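LIESMICH — Teilbestand Schalen und Abtropfgitter

Herausgeber: Trudport, Standort Cusodside
Stand: 2019-03-28
Umfang: 182 Einzelaufnahmen, Schalen einfarbig oder gemustert, dazu Metalldrahtgestell auf Holzfläche 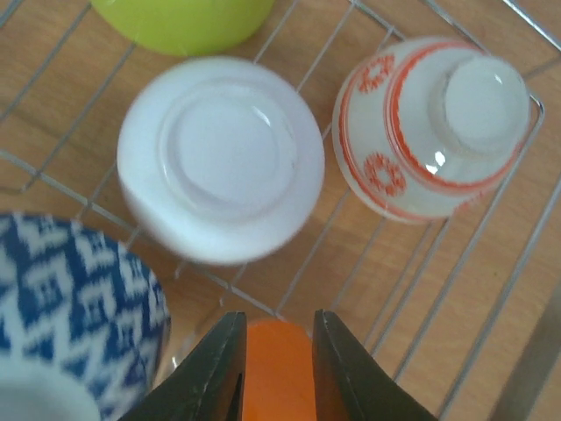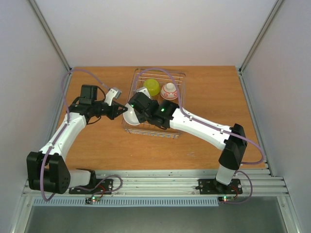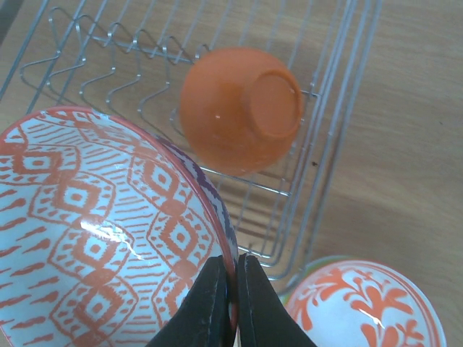 Hordiienko merkt zur Benennung an, »Schale« und »Schüssel« würden im Altbestand gemischt verwendet; beim Zusammenführen solle nur »Schale« bleiben.

Felder: stueck_id, grundfarbe, dekor, lage. Zulässige Werte für lage sind »gestürzt«, »aufrecht« und »unklar«. Verdeckte Stücke erhalten »unklar« — auch bei bekannter stueck_id. Dekor wird als Freitext erfasst, maximal 90 Zeichen.

Offen: Farbwerte für Gelbgrün vereinheitlichen.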